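Chapter 4
Fabric and Garment Care

In this chapter
Fiber content and care labels
Sorting a load
Washing, drying and storing everyday clothes

Clothes wear out in two ways. Some of the damage comes from use, at the knees, the elbows and the seat. The rest comes from washing and drying, and a careful owner can reduce much of it. A shirt washed once a week goes through more than 500 washes in ten years, and each wash rubs a little fiber from its surface. The lint in a dryer screen is made up largely of that lost fiber.

Dark and bright colors show wear early. As the surface roughens, it scatters more light, and the color looks dull even when most of the dye is still in place.
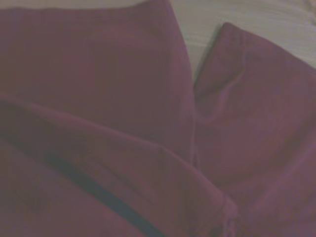 Why should new dark clothes be washed separately at first?
New dark fabric often carries loose dye left over from manufacturing. The first 2 washes remove most of it, and in a mixed load it can settle on lighter items.

Before you sort a load, read the care label. It gives the highest safe water temperature, the drying method and the ironing heat. Close zippers, empty the pockets and turn dark items inside out. Then sort by color first and by weight second, so that heavy items do not rub against thin ones.

Shorts and pants should be smoothed flat before they are folded or hung. Pull the waistband straight, line up the side seams and press the legs down with the palm of your hand. Creases left in a warm garment tend to set as it cools. 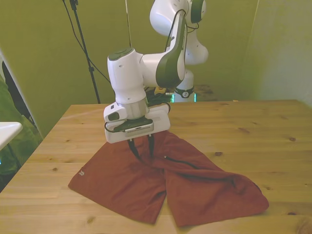 Figure 4.2 Rust-red shorts spread on a table.

Section 4.1 begins with the main fiber groups and how each one behaves in water.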